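Tabletop Sweeping: Project Gallery

Student Manipulation Projects, September intake

The sweeping project ran for one term as part of the manipulation course. The group worked with two hand-held grippers, one per hand, each with a wide-angle camera looking out between the fingers. A person performs the task with the grippers, the recordings are cleaned up, and a policy is trained on them. The full report is available from the course office. The notes on this page cover the task, the recording sessions and the decisions the group argued over most.

Task definition

The task has three stages. The left gripper takes the dustpan by the handle. The right gripper takes the brush. The litter is swept into the pan and the pan is emptied into a tub. A run counts as complete only if every piece of litter ends up in the tub and both tools are back on the table.

The group considered a fourth stage, returning the tub to a fixed position, and dropped it after the first week. It added length to each recording and gave the policy nothing it could not learn from the other stages.

Objects

Everything was bought from ordinary household stock. The dustpan and brush were chosen for their handles. An earlier brush had a thick round grip that rolled between the finger pads whenever the bristles met resistance, and the angle of the head could not be held through a stroke. A curved, flatter handle fixed most of this.

Litter is crumpled paper in bright colors. Dry rice was tried and rejected. It scattered beyond the table edge and took longer to reset than the run took to record.

Grip and approach

The dustpan handle is approached straight along its length, with the fingers open on both sides, and closed on at a point forward of the hanging hole. Gripping across the hole itself reduced the contact area and let the pan pitch down at the front. The pan has to stay flat on the table for the lip to work, so pitch was treated as the main error to control.

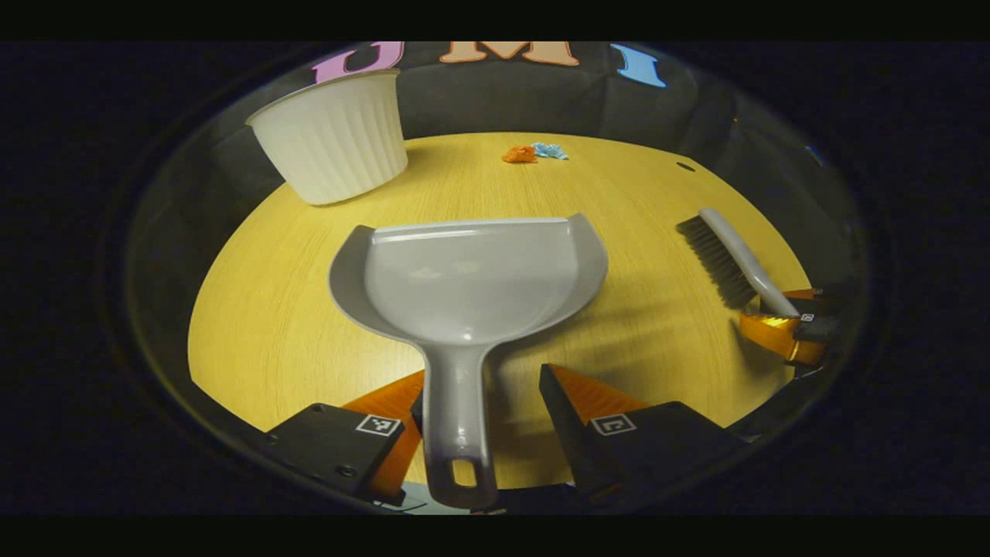

Pitch was corrected in the wrist. Operators were told to lower the gripper until the lip touched the table along its full width, hold, and only then begin the stroke. Recordings in which the stroke began before contact were discarded, even when the paper ended up in the pan. Keeping them would have taught the policy a habit that worked only on light litter.

The brush was handled differently. The bristles compress, so its height tolerance is far larger than that of the pan. Operators were free to choose the stroke angle, and the training set includes short pushes as well as long pulls.

Recording sessions

Sessions lasted 40 minutes, with one operator and one person resetting the table. Longer sessions were tried in the first two weeks. Grip placement became less consistent toward the end of each, and the later recordings were rejected at a higher rate.

Between runs the person on reset moved the litter, rotated the pan and changed the position of the tub. The tub was placed upright in some runs and on a tilt in others. Placement followed a printed sheet with 30 layouts, shuffled before each session. Before the sheet was introduced, people tended to put the objects back where they had been, and the first policy performed well in that one arrangement and poorly everywhere else.

Calibration was repeated at the start of each session and after any drop. The square markers on the fingers are used to recover the gripper opening from the video. Dust or a scuff on a marker shows up as a jump in the opening width, and a short script written by Liya Mamo flags these jumps before a recording is accepted. The script is now used by the other groups as well.

Camera settings

Exposure was locked. With automatic exposure, the change in brightness as a gripper moved close to a pale surface was large enough to wash out the edge of the pan. Locked exposure left the background darker than the group wanted, but the edge stayed visible.

No attempt was made to undistort the wide-angle video before training. The group compared raw and corrected input on a small set and kept the raw version. The corrected video lost too much at the sides, where the second gripper usually appears.

Training and evaluation

Two policies were trained. Rallirum used a single camera, and Elska used both. Rallirum reached the pan handle reliably but often started sweeping before the pan was in place, having no direct view of the other hand for much of the run. Elska coordinated the two hands better and was used for the final evaluation.

Evaluation used layouts that were not on the printed sheet. Each failure was assigned to a stage. The largest group of failures came in emptying the pan, where paper stuck at the back corners and stayed there after the pan was tipped. A second tip cleared it in most cases, but the policy had seen few examples of a second tip and rarely attempted one. The group has asked for more recordings of this stage next term.

Grasping the brush produced the fewest failures. The remaining ones occurred when the brush lay with its handle pointing away from the gripper.

Open items

Finger pads wear at the inner edge. The current pads were replaced after 5 sessions, and a harder material is being tested.

The reset sheet does not cover overlapping objects. A brush lying partly in the pan is a common arrangement in a real kitchen and should be added.

The log format changed during the term. Recordings from before the change need to be converted before they can be combined with later ones. The conversion tool is in the Segura folder on the course drive, with a readme.

Next term's group will take over the same hardware. Handover notes, the layout sheet and the list of rejected recordings with reasons are filed together under Positz.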